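4. Set-up of the tray sorting task

Read this section before you switch on the Sitis gripper kit for the first time. The sorting task is the first exercise after installation and it uses only the parts which come in the small box: the trays and the mushroom-head push-button switches. If you bought the kit without the small box, you can order it later from Sadowski as an addition.

The task is simple. Each switch must go into the tray which has the same colour as its cap. The arm learns the positions from you, and afterwards it repeats them alone.

4.1 Preparing the table

1. Choose a table which does not shake. A white or light grey top is best for the colour detection.
2. Put the red tray on the left and the green tray on the right, seen from the table camera. Leave only a narrow space between them.
3. Wipe the trays with a dry cloth. Old scuffs do not disturb the detection, but dust and oil do.
4. Close the curtains if direct sun comes on the trays. The plastic is glossy and bright spots can hide the edge of a switch.
5. Place one switch in each tray, standing on its terminals, with the cap up.

Note: Some switches have a yellow tab on the black mounting block. The tab has no meaning for the sorting. It is only important that the fingers do not close on it.

CAUTION: The switches are training parts and must never be connected to mains voltage. Do not take one of them to repair a real machine.

4.2 Teaching the positions

1. Start the Poletness program and open the page "Tasks". Select "Tray sort, 2 colours".
2. Press "Release arm". Hold the arm with one hand before you press, the joints become soft at once.
3. Lead the gripper above the red tray until you see the cap between the two fingers in the wrist camera window. The fingers must be fully open.
4. Press "Store point". Wait for the short sound.
5. Repeat steps 3 and 4 for the green tray, and then for one point on the free table beside it. This last point is used when a switch is set down outside the trays.
6. Press "Hold arm" and take your hands away.

Note: It is normal that the wrist camera shows a cap from above as a circle and from the side as a mushroom. Store the point in the view from above whenever you have space for it.

CAUTION: Keep your fingers out of the trays while the arm is held. The gripper closes without a warning sound.

4.3 First run

1. Set the speed to level 3. Do not use level 4 before the run has finished one time without a stop.
2. Press "Run". The arm goes first to the red tray.
3. If error 980 is shown, the program has lost the cap in the wrist camera. Press "Stop", move the switch a little away from the tray wall and run again.
4. When the run is finished, compare your table with the views below.

Note: The Sonar distance sensor is an option. If it is not mounted, remove the tick at "Use Sonar" in the settings, otherwise the arm will wait for it and not move.

4.4 Camera views for comparison

Your own views do not need to be identical, the background can be different.
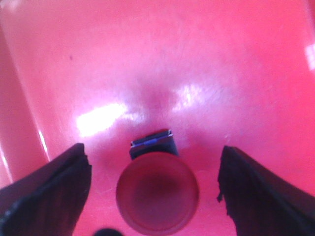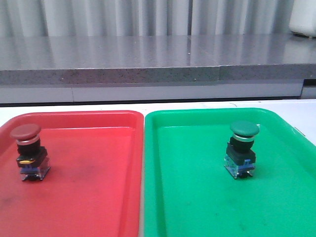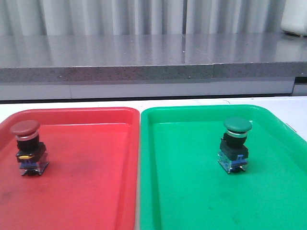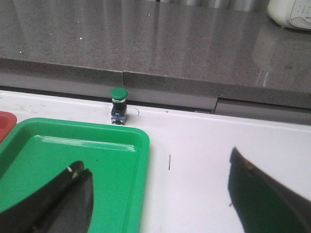
Fig. 4: Wrist camera (first and last view) and table camera (second and third view).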